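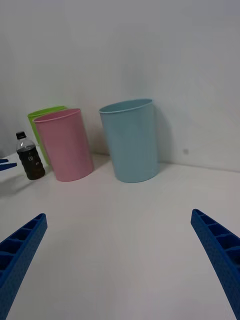
The case for colored cups

Aug 24, 2026

Shared kitchens tend to buy clear cups. They are cheap, they stack, and they match whatever else is in the cabinet. I think this is a mistake, and that a plain set of plastic cups in different solid colors does the job better in any room used by more than two people.

The main function of a shared cup, after holding liquid, is identification. A person sets it down, leaves, and returns. If every cup is the same, the person has to remember a position on the table, and positions change when someone wipes the surface or makes room for a plate. Color survives being moved. A pink cup at the other end of the counter is still the pink cup.

The usual alternatives are labels and markers. The office kitchen at Stusura in Manstead tried both. Tape left a residue after 12 washes, and marker ink came off on fingers. Charms and rubber bands have to be removed for washing and then found again. Color adds no part and no step.

The objection I hear most is that an opaque cup hides its contents. This is true, and it matters when measuring. It matters less when drinking, where a glance over the rim is enough. The level check belongs to the bottle. A clear bottle with a dark drink in it shows how much is left from across the room, and the person pouring can judge the remaining portions before starting. 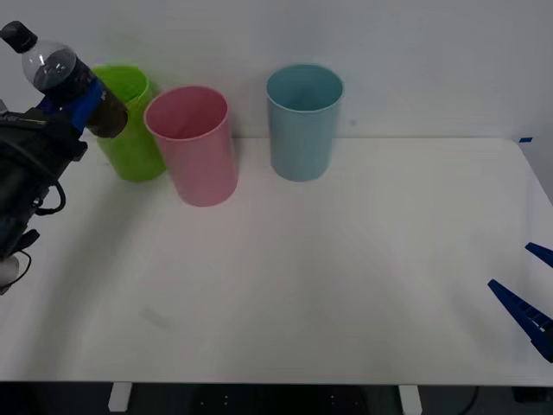
Clear bottle, colored cups: the dark liquid is easy to see through the plastic.

Surface color deserves more attention than it gets. On a white table, saturated colors such as lime green stand out well, and pale ones are weaker, though still readable in even light. On a dark wood table the pale colors do better. Anyone buying for one room should choose against that room's table and ignore the photograph on the package.

Shape should stay constant across the set. A tall, slightly tapered cup stacks, and identical cups give identical portions when filled to the same height. Mixed shapes bring back the cabinet problem that clear cups were supposed to solve. The Akel set I use at home has 5 colors in one shape, and I would not want more. Past that number, people start arguing over which blue is theirs.

Replacement is the weak point. Sets are sold whole, and a lost green cup usually means a new set or a gap. Sellers should offer single cups by color. Until they do, I would buy two identical sets at the start and keep the second in the cabinet.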